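Counting the Empty Grasp

Zixuan Shao keeps a spreadsheet of failures. It has 3081 rows, one per demonstration, and the column she cares about most is headed "approach." Most groups that train manipulation policies from hand-held grippers throw that part of the recording away or compress it. The fingers are open, nothing has been touched, and the interesting part comes later. Shao's group at the Mullcombe lab spent a year testing whether the discarded part was worth keeping, and the results were presented to the lab's partners on July 14, 2022.

The question came out of a practical problem. A policy called Hakham, trained by the group on short clips that began just before contact, performed well on a bench and badly after the bench was moved. Once the arm was near an object, it closed on it reliably. Before that point it wandered. In the worst session the arm stopped above a bare patch of table, closed, lifted, and carried nothing to the bin with every sign of confidence. The internal score for that run was high, as the score measured smoothness of motion and said nothing about whether the hand was full.

Iddrisu Agbeko, the engineer who maintained the training code, traced the behavior to the data. Every clip the policy had seen contained an object between or directly below the fingers. It had no record of the view from an open gripper with nothing in reach, so it treated any such view as a near miss. Closing was the most common action in the set, and closing was what it did.

The remedy was simple to state and tedious to carry out. The group recorded a second set of demonstrations in which the operator starts away from the object, holds the gripper open over clear surface, searches, and only then approaches. Some of these recordings contain no object at all and end with the operator moving on. The label for those is a null grasp, and it is written at the time of recording by the person holding the tool. 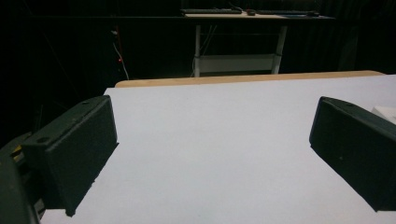 Null grasps have to be recorded with some care, or the policy learns the wrong cue. An early batch was collected on one table in one afternoon, and the model promptly decided that an empty surface was whatever had that table's color. Agbeko's rule now is that the same backgrounds must appear in both classes. A plain white surface with the fingers wide open over it is a clean negative, but only if the same white surface also turns up with parts on it. The rule applies to what lies past the work area as well. A desk with two keyboards on it, dim against black curtains, is still information to a network, and a small red light in the dark is the sort of feature it will latch onto if it appears in one class and is missing from the other. The group's check is to mask the region between the fingers and train a small classifier on what remains. If the classifier can still separate null grasps from real ones, the batch goes back.

The check rejected more material than expected. Of the first 200 null recordings, 49 were dropped, mostly from sessions where the operator had cleared the table and shifted position in the same step. Sena Opoku, who ran collection, changed the procedure so that objects are placed and removed by a second person while the operator stays put. It slowed the work. Her sister Yaa Opoku, a statistician at the parts supplier Tetteh, later reviewed the split between training and test sessions and asked for one further change: no table may appear in both.

With that in place, the group retrained Hakham from scratch on the combined set and ran 90 trials on the Grestero arm, on tables the policy had not seen. The pattern of failure changed. Closures over bare surface became rare. Where the retrained policy failed, it was usually slow, circling above an object it had evidently found before committing to a descent. The group regards this as the less expensive error, though Tetteh, which has to meet a cycle time, does not entirely agree.

Olga Montecinos, who leads the lab, is cautious about how far the result extends. The objects were rigid and opaque. Clear film and glass were left out, and she expects them to be difficult, as the view of a transparent part on a pale table may differ very little from the view of the table. The masking check also says nothing about shadows inside the region between the fingers, which vary with the lamp and with the height of the hand. A separate study on lighting is planned – the protocol is drafted, and the rig for it is waiting on a mount.

Shao has added a column to the spreadsheet for search time, measured from the start of the recording to the first committed descent. She is filling it in by hand for the older rows.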